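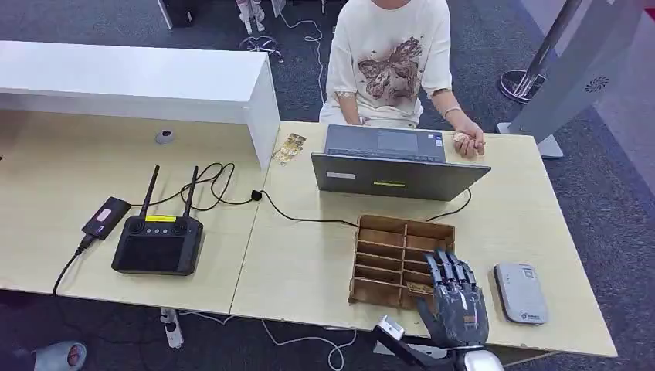 What is the Jurard Street Parking Plan?

It is a land use agreement that sets how much parking may be built in the Jurard Street redevelopment area of Pradby, who may use it, and when temporary surface lots must close.

The Jurard Street Parking Plan was adopted by the Pradby City Council as an attachment to the general project plan for the former Hattori freight terminal. It applies to all parcels between Jurard Street and the rail cut, including the two blocks held by the developer, Stimorska Properties, under a long-term ground lease.

Background

The Hattori terminal closed after its last freight tenant moved out of the city. Stimorska was named preferred developer for the site and proposed a mix of apartments, offices and ground-floor retail. Its first submission called for 3,328 parking spaces, most of them in a single garage below the office blocks. The supporting traffic study assumed that a majority of office workers would arrive by car.

Neighborhood groups disputed that assumption during the comment period. They noted that the study relied on driving rates from suburban office parks and gave little weight to the commuter station at the north end of the site. The city's planning department asked for a second set of projections, which placed peak demand well below the original number. The developer's consultants replied that the lower projections did not allow for evening retail traffic. 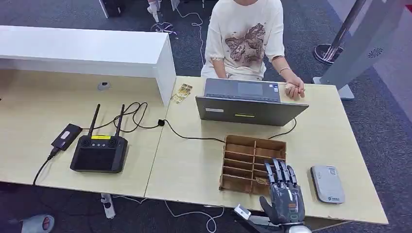 The two sets of projections were never fully reconciled. The final environmental review printed both, with a short note explaining that they used different definitions of the peak hour. Critics of the review argued that this left the council without a clear finding on which to base its vote. The planning department's position was that state law required disclosure of the range and did not require a single forecast.

Provisions

Under the adopted plan, permanent parking is limited to 2,000 spaces across the redevelopment area. No more than 1,000 of these may be built before the first residential building receives a certificate of occupancy. A further 269 spaces are set aside for residents of the surrounding blocks, at a rate set each year by the city.

Temporary surface lots are allowed during construction. Each must have a closing date stated in its permit, and an extension requires a public hearing. Lots facing Jurard Street must be screened by a planted strip.

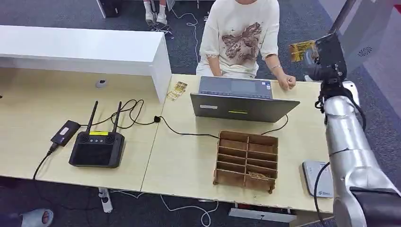

An open laptop on a light wooden desk.

Administration

The plan is administered by the Office of Project Compliance, headed by Binta Tamuno. The office reviews garage permits, publishes an annual report and may refer violations to the city attorney. Stimorska is required to file occupancy data every June.

An amendment approved on October 29, 2024, moved the resident spaces from the office garage to a separate structure near the station. The overall limit was left unchanged.

See also

General project plan
Parking maximum
Pradby commuter station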